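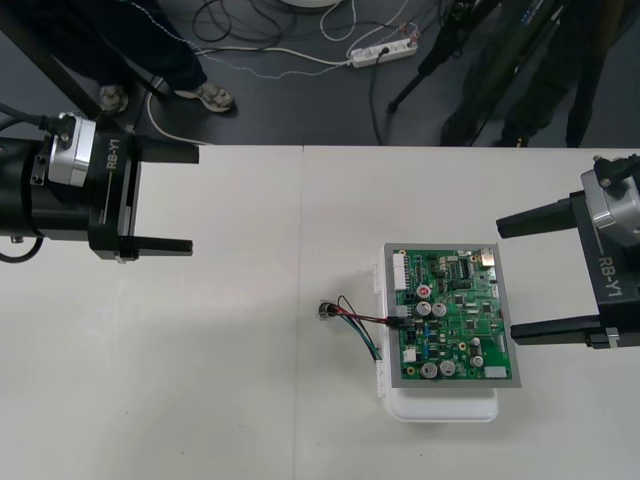 Two arms on either side of a unit, board uppermost, before a demonstration at the Rirwood workshop.

Teaching by Hand: Notes from the Disassembly Bench

Since May, the Rirwood workshop has been recording demonstrations for the Marti project. The purpose of the project is to teach a two-armed robot to take apart small household electronics so that the boards, wiring and plastic can be sorted for recovery. This post sets out how the recordings are made and what has been learned in the first stage.

Each demonstration is performed by remote control. The operator holds a pair of lightweight handles, and the robot's arms follow the movement of the operator's own arms. Opening and closing the fingers is done with a trigger on each handle. The software, supplied by Navance, stores the position of every joint together with the camera views, and the full set is later used for training.

The target for the first stage is 1000 accepted demonstrations. A demonstration is accepted when the board has been lifted clear of its housing, the attached wires have been released, and both parts have been set down without being dropped. At the close of work on Thursday the count stood at 123.

The rate of progress is slower than was planned. Operators new to the handles tend to approach the board from directly above, as a person would with fingertips. The grippers are long and straight, and a low approach from the side is more dependable. Operators are now asked to complete 10 practice runs before any of their work is counted.

Wiring remains the most difficult part of the task. A plug that a person would loosen with a small wiggle must be held squarely and drawn out in line with its socket. If the pull is at an angle, the whole unit slides across the table. The present method is to steady the housing with one arm while the other works on the plug. It takes patience, and the operator must judge the grip by eye, as the handles give no sense of force.

The table has also required some thought. The white surface makes dark parts easy for the cameras to pick out, but it reflects the overhead lights. The lamps were moved twice in the first weeks, and recordings made under the earlier lighting have been kept in a separate folder, labelled Grernalent after the old storeroom from which the lamps were taken.

Failed attempts are kept as well. An attempt in which the operator loses hold of a part and recovers it is marked for review and may prove useful in training. Those in which the unit leaves the table are set aside.

The next group of recordings will use housings placed at different angles, with the starting position of the arms varied between runs. Revised instructions for operators will be posted on this page once the practice runs have been reviewed.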